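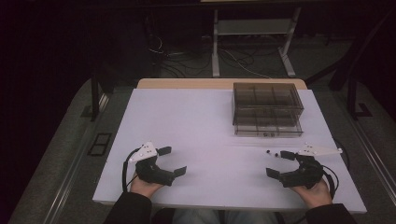 Hulme has sold loose spices and pulses for 7 years, and the owner still orders by hand. "Small lots, often. Big sacks go stale." Regulars want samples – a six-compartment box with a clear lid, like the smoky grey one on the white tabletop, would do for that, she says. Cumin, sumac, teh lot.
Lentils come from Vevska, 10 sacks a time. "Never had a bad one."

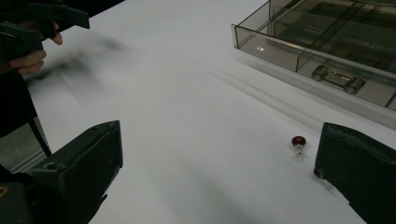

Prices and what's next
Oats are staying put. "I'd rather lose a bit on oats." Bread from Cliltard starts in Febuary.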